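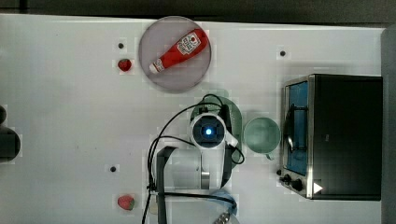
# Borrowing and exhibiting prints from the Litach collection: frequently asked questions

## Who may apply for a loan?

Museums, public galleries, libraries and university collections with a permanent exhibition space. Commercial galleries are considered for survey exhibitions only. Private individuals can't borrow works but may view them by appointment in the Fadberg study room.

## How many works are available?

The collection holds 331 photographic prints. Of these, 28 are excluded from loan on conservation grounds, mostly early chromogenic prints with unstable dyes. The excluded works are marked "R" in the catalogue. Exhibition copies exist for nine of them; ask the registrar.

## What is an exhibition copy?

A print made from the original negative or file for display in place of the vintage print. It carries a stamp on the reverse, has no market value and is destroyed or returned at the end of the loan. The wall label must read "exhibition copy" after the date of the work.

## Does the series *Sotomayor* have to be shown complete?

Yes. Kiyoshi Kubo conceived it as a single work in 14 parts, and the loan agreement treats it as one item. The parts hang in one row, in numbered order, with equal gaps. Turning a corner is allowed once. His other still-life series may be shown in part.

## What are the light and climate requirements?

- Colour prints: 80 lux maximum at the print surface
- Relative humidity: between 40 and 50 per cent
- No direct daylight at any time of day, including during installation

Readings are logged daily and sent to the registrar each month. Lenders' loggers travel inside the frames and must not be removed.

## Can we reframe the works?

No. All works travel framed and glazed. If a frame doesn't suit your hanging system, send a drawing of the fixing before the crates leave. Mirror plates may be moved by our technician only.

## What does a loan cost?

There is no loan fee for public institutions. The borrower pays for crating, transport, insurance and one courier. The handling charge is 3,000 euros for a full exhibition and is waived for loans of one or two works.

## Which carrier do you use?

Jakberg handles all outgoing crates. Another fine-art carrier can be proposed if it has air-ride vehicles and two drivers.

## May we reproduce works in a catalogue or online?

Reproduction rights are cleared separately from the loan. Cropping, overprinting and changes of colour need written consent. Details can be used if the caption says "detail" and the whole work appears elsewhere in the publication.

## When should we apply?

Requests are reviewed in February and September. Allow at least eight months between the review and your opening. Late requests go to the next review.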